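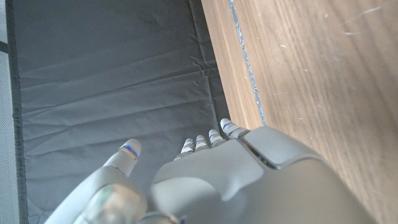
Millcombe Library to Forgive Overdue Fines, Would Still Like the Books Back

MILLCOMBE, Monday – The Millcombe Public Library will drop all overdue fines in December, ending a system that has annoyed readers for decades and made the library very little money.

The change wipes clean 2387 accounts. The largest single debt stands at $155, owed on a bread cookbook borrowed for a weekend. The library isn't saying who has it, but would enjoy a loaf.

"We looked at what we spent on stamps and envelopes to collect these fines, and then we looked at the fines," a library spokesperson said. "It was a short meeting."

Under the new rules, a book that is late is simply late. Readers will get a reminder after 12 days, then another with a slightly firmer tone. Lost items will still be billed at replacement cost. Returning a different book of similar thickness will not count, although it has been tried.

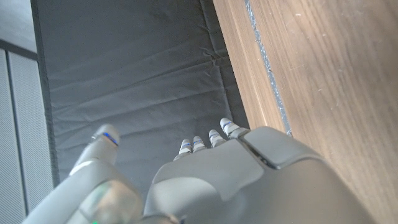
The library lists 456 items as long overdue. They include most of a set on home plumbing, two atlases showing countries that have since changed their names, and every copy of a popular guide to getting organized.

Returns can be made at the front desk or through the slot on Oravik Street, which is open all night for readers who would prefer not to talk about it. A third drop box will open inside the Moen Street bus station. Books may be returned damp, but the staff would like to be warned.

The cost of the switch is being met by Ornelen, the Millcombe stationery firm that printed the library's overdue notices for many years and has taken the news well. Ornelen will also supply new bookmarks, printed on the leftover notice paper. Some of them still say FINAL on the back.

Library cards are free to anyone who lives or works in Millcombe. Readers whose cards were blocked over unpaid fines do not need to reapply.

Press questions can be left at the front desk during opening hours.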